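List: small-cell-upkeep
Subject: Re: Sorting cell keeps missing small parts after a bin change
Date: 2021-03-27

> We have a two-arm bench cell sorting motors, boards and wire looms out of a steel tray into plastic bins. It ran well until we swapped the bins for a deeper sort. Now the grippers close above the small parts, or catch a lead and drag the part along the wall. Do you re-teach everything, or is there a quicker way? And how do you look after the wrist cameras? Ours drift.

We had much the same trouble on the Mitton bench last July, so I can tell you what we do. The Skandevthorpe cell was set up from the same notes. You shouldn't need to re-teach everything, but you do need to go through the heights in the right order. I'd leave the camera offsets alone until that is done.

1. Bin floors first

Put the bins where they belong and push them hard up against your stops. Jog down to the floor of each bin in turn at low speed, with the fingers open, and store the height at two opposite corners. If the two differ, look under the bin before you blame the arm. Then do the same for the rim and add your clearance to the rim figure. Small solenoids are a good test part, as the body is boxy and the lead goes off wherever it likes. Aim for the body every time and treat the wire as something to keep the fingers off.
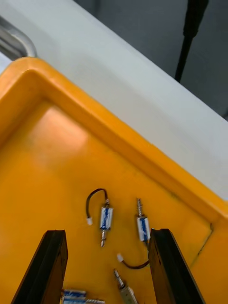
2. The tray

The steel tray has its own frame in our program, so a bin change shouldn't touch it. Check it all the same. Ours sits between the two pairs of bins and the table has a join down the middle, so we measure a point on each side of the join. A step there too small to feel was enough to upset the board picks.

Do this with a mixed load in the tray. With a single board on its own you will get good picks all day and learn nothing. Motors with hooked leads lying near a board are what you want, and a bundle of thin wire if you have one. 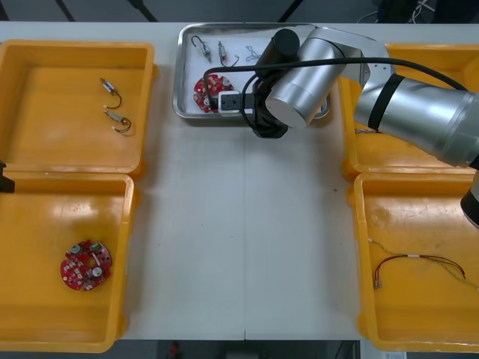
We keep the approach speed down for the last part of the drop and leave the retreat at full speed. In the Drotent controller these are separate settings, though the screen puts them on different pages. If your cell is on something else, look for an approach override before you start editing points by hand.

While the arm is moving slowly, watch the cable as well. It wants enough slack to follow the wrist all the way round but not so much that it can swing down over a rim. I check ours with the wrist at both ends of its travel and then move the ties if needed.

3. Both arms together

Only when each arm is right by itself do we let the two work at once. We run with the tray clear and both arms over the near bins first, and watch the links and cables for anything coming close. The shared zone is the tray, and the program should let one arm in at a time. I'd test that on purpose by asking for both.

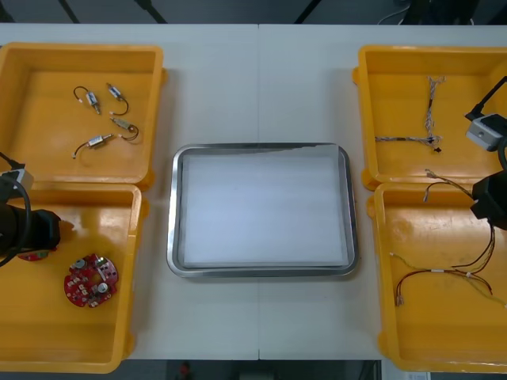

Both arms over the lower bins, tray clear apart from its white liner.

The white liner is worth trying if your tray is bare metal. On ours the vision was picking up reflections from the floor of the tray, and the liner dealt with most of that. Change it when it gets marked. Check the tray height again after fitting one.

4. Parts with wires attached

Anything with a tail needs a slower lift. We raise it a little, stop, then carry on to full height, so that a loose end has time to come clear of whatever it was lying on. Boards are the usual thing to get pulled. 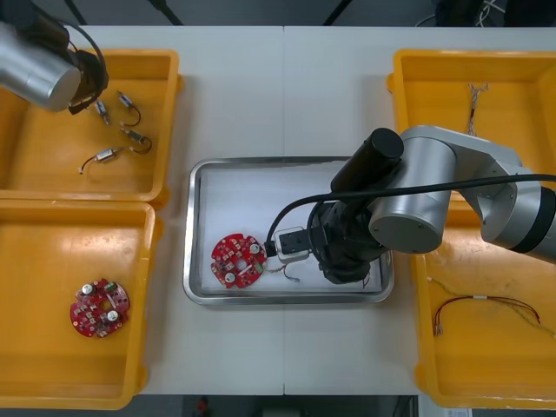

If a neighbouring part does shift, the vision has to look again before the next pick. We had that turned off to save time and it cost us more than it saved. Over the first run after turning it back on we logged 2,136 picks with 6 misses, and 3,699 picks before the next stop for cleaning.

As for the cameras, wipe the lens with a dry cloth and check the bracket screws every 2,000 picks. Mark the screw heads with a paint pen so you can see if one has turned. When ours drifted it was the bracket – the calibration itself was fine. The Arango brackets we fitted afterwards have held, but I still check them.

Wipe the finger pads at the same stop, and clear any dust out of the bins. Keep a copy of the old heights somewhere too. If you go back to the shallow bins you will want them.

Could you post your rim and floor figures for the new bins? If the walls are much deeper than the old ones, the gripper body may be meeting the rim before the fingers reach the part, and then no amount of teaching will fix it.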